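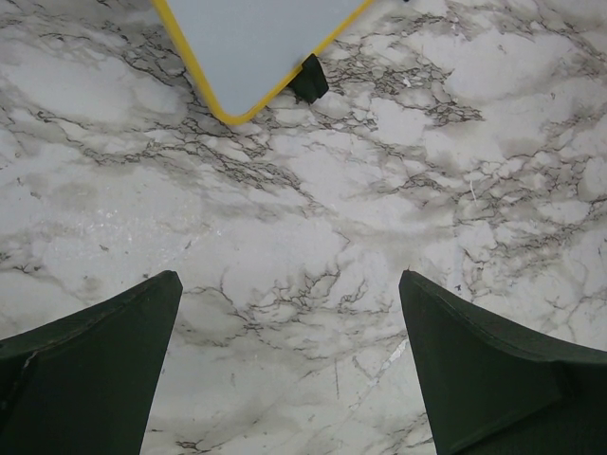

Dark green gripper fingers, floor between them

Home Topics Ask Members Log in

Seller wants to stay in the house after closing. What should be in writing?

Viera Ondrejka
4/4/23

We are under contract on a house on Kavanagh Lane and the closing is set for later this month. Yesterday our agent passed along a request from the sellers. They want to stay in the house for 14 days after closing while their new place gets finished. They offered $90 a day, paid out of their proceeds at the closing table.

I'm not against it. Our lease on the apartment runs long enough that we don't need to move in right away. My husband is less sure. His worry is what happens if the new place isn't ready and they just don't leave. Our agent says this is common and she has a one-page form for it. I read the form and it says very little about utilities, damage or what happens after the last day.

What else should be in there? Does the daily rate sound right? And do we need to tell the lender? We are putting down a normal amount and it will be our main home.

Peadar Buckley

I would say no. Once it's your house it's your house. They can get a hotel and a storage unit like everybody else. My cousin let the sellers stay and they left a freezer in the garage and a dead lawn mower.

Darragh Mulligan

We did this twice, once as buyers and once as sellers, and both times it was fine. The form your agent has may be enough as a starting point, but you can add an addendum to it. Ask for these things.

The exact date and time they have to be out. Ours said noon. Without a time you end up arguing about whether the last day means morning or midnight.

A deposit held by the title company or the closing attorney, separate from the daily rent. Don't hold it yourself. The agreement should say how it gets released and who signs for it.

A higher daily charge if they stay past the date. When we bought, the regular rate was close to our mortgage payment divided by the days in the month, and the late rate was double that. Check your own number. Add up principal, interest, taxes, insurance and any HOA dues, divide by 30, and see if $90 covers it. If it doesn't, ask for more. They are the ones who need the favor.

Who pays for utilities. The simple way is that the sellers keep the accounts in their name until they move out, and you have service start in your name that same day. Call the water department early. Ours needed three business days' notice and we didn't know.

A second walk-through after they leave. You still do the regular one before closing. Take pictures of the floors, the walls along the stairs, the appliances and the inside of the garage at the first one, so you have something to compare. Movers do most of the damage.

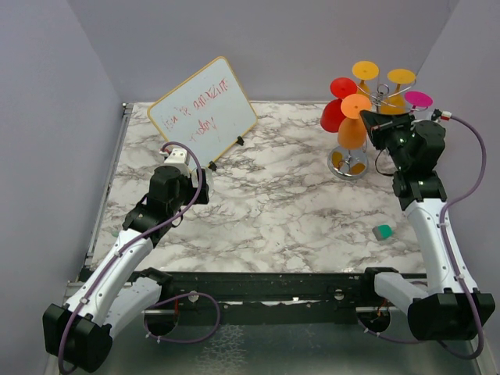
Two-armed robot setup with a marble-patterned tabletop

Also get it in writing that they leave the place empty and swept. "Vacant" can mean different things to different people, as Peadar's cousin found out.

Donal Hayes

Darragh's list is good. I'll add the parts about insurance and the lender.

Insurance: call your agent before you sign anything. A homeowner's policy is usually written for a house the owner lives in, and some companies want to know if somebody else is in it after closing. It may be a small change or no change. Your policy also won't cover the sellers' furniture, so the agreement should say they need their own coverage for it.

Lender: yes, tell them. Most loans for a main home require you to move in within a set time, often 60 days. A stay of 14 days should fit inside that, but the loan officer will want a copy of the agreement. If you spring it on them the day before closing it can hold up the file.

On your husband's question, the rules on making someone leave depend on your state. In some places a person who stays past the date has to be removed through the court like a tenant, and that takes time. A real estate attorney can read the agreement for you. Mine charged a flat fee and had it back to me the next day with two changes, both to the wording on the deposit.

Ask how firm the date is on their new house too. If it's waiting on a final inspection, that's one thing. If the kitchen isn't in yet I would want a bigger deposit.

Viera Ondrejka

Thank you, this helps. I did the math and our payment with taxes and insurance comes out a little over $90 a day, so we're going to ask them to match it. I've left a message with the insurance office. The sellers say they are only waiting on the final inspection. I'll ask the title company tomorrow if they will hold the deposit.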